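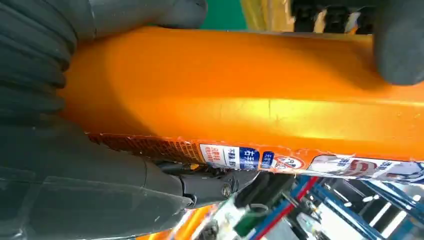 Irside 300 Concentrated Floor and Surface Cleaner

Irside 300 is a low-foam alkaline concentrate for sealed concrete, vinyl, glazed tile and painted metal. It is supplied for use in mop buckets, trigger sprayers and walk-behind scrubber machines. Do not use on bare aluminum, unsealed stone or waxed wood.

Dilution
Daily mopping: 1 part to 138 parts water
Scrubber machines: 1 part to 100 parts water
Grease and tire marks: 1 part to 15 parts water

Add the concentrate to the water. Filling in the other order produces excess foam, and the machine tank float may shut off early. Hard water reduces cleaning strength — step up to the next ratio if a film remains after drying.

Contact time on heavy soil is five minutes. Keep the surface wet for the full period, then scrub and pick up. Rinsing is required on food preparation surfaces and optional elsewhere.

Pack sizes
1 quart, case of 12
1 gallon, case of four
55 gallon drum (Hanlow depot only)

The quart size takes the Skerwood dosing cap, sold separately. The cap does not fit the gallon size. Drum customers should order the Chisholm hand pump, which has seals rated for alkaline products. Pumps with natural rubber seals will swell and leak.

Storage
Store upright between 40 and 95 °F, out of direct sun. Product that has frozen can be used once thawed and stirred. Shelf life is two years unopened, one year after opening. The lot code is on the shoulder of the container.

Safety
Causes eye irritation. Wear gloves and eye protection when handling the concentrate. Do not mix with acids or bleach. A safety data sheet ships with each order.

Ordering
Orders over 1,000 gallons are made to schedule, with the next production run in March. Smaller orders ship from stock at Hanlow.

Data revised January 2018. Replaces all earlier versions.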